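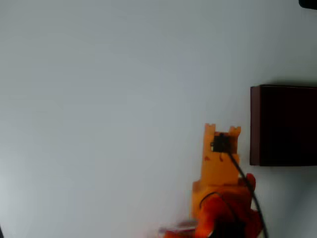

Movie night at our place runs on a secondhand Hadirano projector and whatever blank surface I can talk my family into giving up for the evening. I get asked about screens a lot, and I always say try the plain surface you already own before you spend anything. Pale and smooth is what you want, but look at it with the projector off first. The one in the photo is a nice pale gray-white, and still it's a bit brighter toward the upper middle and goes cooler and grayer near the left and lower edges. Shading like that can come from the room light, so start by switching off lamps and see how much of it goes away. A dark thriller will show you every bit of stray light you missed (a romantic comedy is a lot more forgiving!).

Cleaning the wall: dust it with a dry microfiber cloth, top to bottom. If there's a greasy smudge, one drop of dish soap in a bowl of warm water, wring the cloth nearly dry, and dab. Don't scrub flat paint. I did, and I had a shiny spot right where everybody's face ended up for a whole summer.

Filling nail holes: lightweight spackle, let it dry, sand with the finest paper you have, then touch up with a small foam roller. A brush leaves marks, and they show in bright snowy movies. My brother-in-law Isauro Bañuelos swears by toothpaste for this and I'm begging you not to listen to him.

Gray or white? If your room never gets truly dark, a light gray paint can make the blacks look deeper, though you give up some brightness. Paint a piece of poster board first and tape it up for one whole movie before you commit. I watched an old western half on gray and half on white, which drove my kids crazy, and gray won in our den. In the bedroom, with the good curtains, white did. 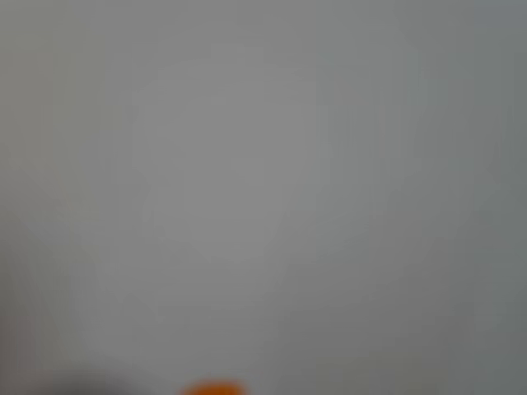 Plain gray, with a soft lighter patch left of center.

Test for hot spots by putting up a blank white picture and walking from one side of the room to the other. If a bright patch follows you around, the paint has too much sheen and you'll want something flatter.

Sound: get the speaker off the floor and up near the picture — a kitchen stool is fine. I put a folded dish towel under mine to stop the buzzing.

Popcorn goes in 5 minutes before you press play, in a pan with a lid, 3 tablespoons of oil, medium heat. Salt it while it's hot. And keep the butter bowl away from the projector. Ours still smells a little like August.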